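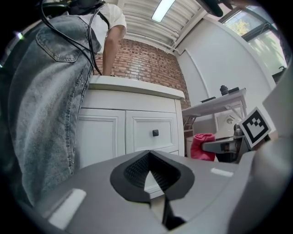
27 September 2022

Finger swap day on the hand-held unit! The Vokis fingers came off and the Skultell set went on, and I spent most of the session with the wrist camera feed open on the second monitor, because the thing I care about this week is what the camera gets to see, more than how hard the fingers squeeze. Good news first: with the red cloth near the jaw, the marker on the right finger is still in full view, white border and all, and that was my big worry with this set. The gray body takes up the whole bottom of the picture, same as before. I had hoped to win some of that back and I didn't. But look how much room we still get above it – brick wall, cabinet, the window up in the corner with the trees in it – all from down low, looking up past the counter. The old lens gave us a slice of that at best.

Setup, so I can find it again:

Body: the light gray one, unchanged since April.
Fingers: Skultell, with the mesh-like inserts left in at the center mount.
Lens: the Flendel wide one, locked down, a dab of paint on the ring so we can tell if it creeps.
Exposure: fixed for the first batch, auto for the second.
Controller: Salazar board, old firmware. I have the new one downloaded and did not dare.

Swapping the fingers

Took much less time than I'd set aside. The Skultell fingers slide on from the front and take two screws each, where the Vokis ones needed the side panel off. Watch the order: seat the finger, push it all the way home, then close the jaw by hand before you tighten. I tightened first on the left side and got a jaw that closed with a visible gap at the tip. Backed it off, closed it, tightened again, gap gone.

The joints on these are stiffer than I expected out of the box. I opened and closed the jaw for a good while by hand until the trigger felt even. There is still a small catch near fully open. It doesn't show in the width readings, I can only feel it in the trigger, so I'm leaving it alone for now and writing it down here so that whoever picks the unit up next doesn't think they broke it.

Width tracking

This is the part I was looking forward to. With the Vokis fingers the marker would tip away from the camera as the jaw closed, and the detector dropped it just when you needed it, right at contact. The Skultell mount holds the marker at a flatter angle through the whole travel. I recorded a run of slow open and close strokes and went through the log afterward: 3000 samples, and the detector lost the right marker in 81 of them. Nearly all the losses sit in one clump, when I had the unit pointed up and the ceiling light was in view. The auto exposure pulled everything down and the marker went to mush.

So I repeated a shorter run at fixed exposure with the same stroke and the same spot in the room, and the clump went away. I'm really pleased with that. It does mean the window blows out when the sun is on it, but we don't need anything from the window.

(Note on the numbers: the first run was the auto one, the second was fixed, which is the reverse of how I planned it. The file names are right, the sheet taped to the cabinet is wrong. I'll fix the sheet.)

Zero position still wanders a bit. Close the jaw fully, read the width, open, close again, and you get a slightly different number each time. My guess is the padding settling, because it's worse right after the unit has been sitting. Would be worth repeating once the fingers have a week of use on them.

Cloth

Tried a handful of pickups off the floor and off the tabletop using the red cloth. It's a great test piece, very easy to separate from all that white and gray when you're checking masks. From a crumpled start the Skultell tips get under a fold nicely. From a flat start they tend to slide, and you have to come in steeper than feels natural. The Vokis tips were better there, I have to admit. They're blunter and sort of rake the cloth into a ridge you can grab.

I also noticed I was squeezing a lot harder than needed. With the old fingers you had to. Let up on the trigger and these still hold. I want to redo a few of the pickups with a light hand and compare the width traces, as I suspect half of what I recorded is just me crushing the pads flat.

Lens and pose tracking

The Flendel lens bends straight lines toward the edges, and you can see it in the brick courses. The calibration we have is from the previous lens, so please nobody use today's clips for anything that needs real geometry until I've redone it. I'd like to shoot the board all the way out into the corners this time. Last time we mostly covered the middle and then wondered why poses went soft at the sides.

Tracking loves that brick wall. Point the unit at it and features stick like glue. Swing around to the plain white wall on the right and there's hardly anything to hold on to, and the pose started drifting on one of the slow turns. A couple of printed sheets taped up on that side would probably cure it. I don't want to put up anything too marker-like, in case the finger detector gets ideas.

Cables

Still too many of them, still too heavy. They hang in loops next to where you want to stand and they tug at whatever they're attached to when you step back. I'd love to try the overhead line again, with the loop shortened and a clip at the ceiling end. The last attempt failed for dumb reasons (the clip was too small for the bundle) and it deserves another go.

Salazar board

Ran the whole session without a reset! It has not done that for me before. The one change is the shorter power lead, so either that was the problem all along or I got lucky. Timestamps look clean, and I couldn't find any jumps between the width log and the video when I lined up the jaw closings by eye. I'd still like a proper sync check, something with a blinking light in view.

To do

Recalibrate the Flendel lens, corners included.
Fixed exposure as the default in the capture script. Put it in the config so it isn't left to memory.
Repeat the slow strokes with the Vokis fingers at fixed exposure. It's only fair, they never got that chance.
Cut a set of blunter pads for the Skultell tips and try flat cloth again.
Texture for the white wall.
Order spare finger screws. I dropped one behind the cabinet and it's staying there.
Salazar firmware, on the spare board first.

Leaving the Skultell set on the unit overnight, jaw open, lens cap in the top drawer with the hex keys.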